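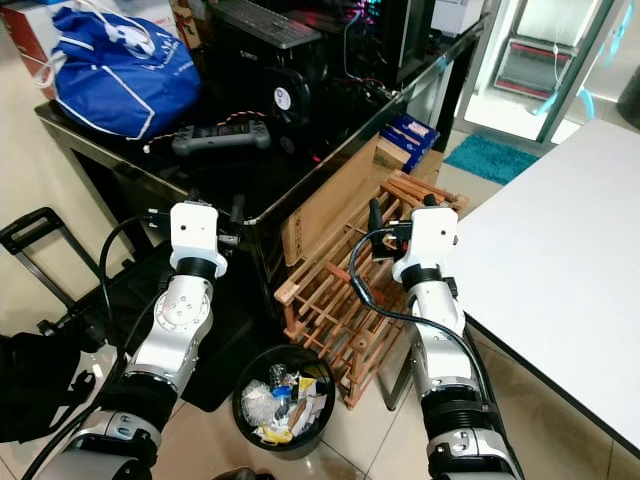
Can a Robot Take Out the Trash?

Print this page | E-mail this page

Posted 15/12/2023

Science for Ages 9 and Up

A chore is a job with many small parts. People usually don't notice the parts. If an adult asks you to pick up the trash, you look around, decide what is trash, walk over, bend down, close your fingers, stand up, and drop the item into the basket. Your brain and body handle all of that while you think about something else. A machine has to be given a way to do each part.

Some machines already do chores. A dishwasher washes dishes. A washing machine washes clothes. Both work well, and both have something in common: a person does the hard part first. Someone scrapes the plates and loads the rack. Someone sorts the socks. The machine then repeats the same steps inside a closed box where nothing surprising is likely to happen.

A robot that works out in a room has no closed box. It has to deal with whatever is there.

What the robot needs

A robot built for picking things up has at least three kinds of parts. Sensors collect information. A computer uses the information to choose a movement. Motors make the movement.

The most common sensor for this work is a camera. Many robots have one camera placed high up, where it can look over the room, and a smaller one near each hand. The high camera is good for finding things. The hand camera is good for the last few inches, when the arm itself may block the view from above.

The hand is called a gripper. Most grippers on robots of this kind have two fingers that open and close like tongs. Two fingers are easier to control than five, and there are fewer parts to break. They also do less. A two-finger gripper can pinch a bottle or a box. It has trouble turning an object over without putting it down, a thing you can do with a coin in one hand.

The arm has joints, as yours does. Each joint has a motor. To move the gripper in a straight line, the computer may have to turn several joints at once, each by a different amount. This is ordinary geometry, and computers are good at it. Moving the arm to a known spot is the easy part of the problem.

Why a ball of paper is hard

Factory robots have lifted car doors for many years. A car door is heavy, but every door of one model is the same shape, and it arrives in the same place. The robot can do the job with very little looking.

Now crumple a tissue. Crumple a second one. They don't match. No two wads of paper have the same folds, so the robot can't be given one exact shape to look for. It has to learn what crumpled paper looks like in general.
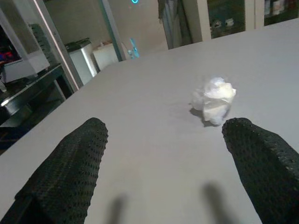

Next, the robot has to judge distance. If the fingers close too early, they close on air. If they go too low, they hit the table. A soft object adds another problem, which is that it changes shape when touched. Brush the side of a paper wad and it may roll. Squeeze it and it gets thinner, so the fingers have to keep closing or it will drop.

The surface of the fingers matters too. Smooth metal lets light things slip. Many grippers have pads with bumps or dimples for a better hold, in the same way that the soles of sneakers have a pattern.

Try this: put on a pair of oven mitts, close one eye, and pick up a cotton ball from a table. You have now lost most of your sense of touch and some of your sense of distance. Many robots work under those conditions all the time.

How robots learn chores

There are two main methods.

In the first, a programmer writes rules. "If the object is white and smaller than a fist, treat it as trash." Rules are easy to check, but they fail when the room changes. A rolled-up white sock fits the rule above. It is not trash.

In the second, the robot learns from practice runs. A person steers the arms through the chore while the computer records the camera pictures and the position of every joint. This is done again and again, with the objects in new places. A program then looks for patterns that connect what the cameras saw with how the arms moved.

The second method needs a lot of practice runs. In July, a test group at the Doherty Workshop recorded 3580 of them for a single chore, clearing paper off a table and into a basket. The group used a pair of arms called Pement. After training, the arms were given 16 new trials, with paper in spots they had not practiced. They finished 10. In the other trials the paper was dropped, pushed off the table, or missed.

A child of five would be expected to finish all 16, and would need to be shown once.

What about stores and shops?

Shop chores are a little easier for machines. Shelves stay put, floors are flat, and boxes come in standard sizes. A floor-cleaning machine can follow the same aisles every night. The Vaston warehouse uses carts that drive themselves between marked points, and a person still takes the goods off at each end.

Homes are harder. Chairs move. Bags get left on the floor. Cables run across desks. Some of the things on a desk are trash and some are not, and a wrapper may be lying beside something you want to keep. A robot that guesses wrong could throw away your homework – a mistake that can't be fixed after the truck has come.

So, can they do it yet?

Partly. Robots can do some pieces of some chores, slowly, usually with a person standing by. Picking up one item from a clear table is possible. Tidying a whole bedroom, with no help, in a house the robot has never been in, is still a research problem. Speed is improving, and so is the ability to try again after a miss. A robot that notices its gripper is empty and goes back for the paper is more useful than one that carries on to the basket holding nothing.

Words to know

Gripper – the part of a robot that holds things.
Joint – a place where an arm bends or turns.
Sensor – a part that collects information, such as a camera.
Trial – one test of a machine, from start to finish.

Next in this series: Why Is Folding a Towel So Difficult?

Imgate Science Pages for Schools

Print this page | E-mail this page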